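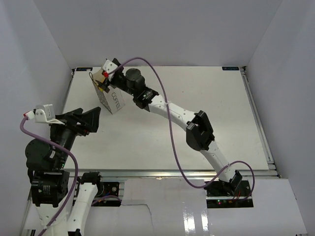 The coffee bag, COFFEE printed down the pale side.

November 24, 2025

I send two parcels every December, one to Poul Kragh and one to Simin, and every year I leave the packing until the last posting week and end up paying for the faster service. This year I wanted the contents settled before the month was out. The boxes themselves can wait, but I need to know what goes in them and how big they have to be.

Coffee is the fixed item. Poul has had a bag from me each winter since he moved, and he complains if it is late. I get it from Brosari, the small shop near the tram stop, where they grind it if you ask. I don't ask, as Poul has his own grinder and strong views. Simin gets the same coffee but ground, and I write that on the underside of the bag in pencil so I don't mix the two up. I did mix them up once. Simin crushed the beans in a mortar and sent me a long message.

The trouble with coffee in a parcel is the shape. A tall bag with a square bottom takes up most of one side of the box, and if you lay it flat the top fold starts to open. Last year I taped the fold down with ordinary clear tape and it lifted. Brown paper tape holds better and comes off without tearing the bag, at least on the paper ones. I press the fold down twice, tape it across, and then put a rubber band around the middle.

I stand the bag up in a corner of the box and build around it. The heavy things go low on the other side – usually a jar, though this year I am leaving jars out. Sabina Zelenák sent me a jar of plum jam from Čierny two years ago and it came in pieces, with the jam in everything, including a scarf. After that I went off glass in the post.

The small things are harder. They slide down the gap between the bag and the cardboard and nobody finds them until the box is being flattened for recycling.

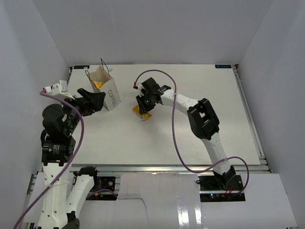 So anything flat or small now goes in last, on top, inside a paper envelope with the person's name on it. I used to use tissue paper, but it looks tidy only until the lid goes on.

The rest of the list for this year, as it stands:

A 100 gram bar of dark chocolate each, the plain sort. Simin doesn't like nuts.
A pair of wool socks for Poul.
A paperback for Simin, which I have to finish reading first.
Biscuits, if I bake. They need a tin, and a tin means the bigger box.
A card each.

The tin is still undecided. The smaller box takes the coffee, the socks and the chocolate with a bit of room for crumpled paper, and it costs less to send. With a tin I have to go up a size, and then there is too much space and everything moves. Eduard Michalík next door says to fill the gaps with walnuts in their shells, which is what his mother did, but walnuts are heavy and I would be paying to post padding. Also, see above about Simin.

I have nine flat boxes left from when I moved house, most of them too large. I'll measure them this week. If one is close to the right height I can cut down the sides and fold them over, and that saves buying any.

Posting to Poul took nearly two weeks last time, so his goes first. I still need brown tape and Simin's new postcode.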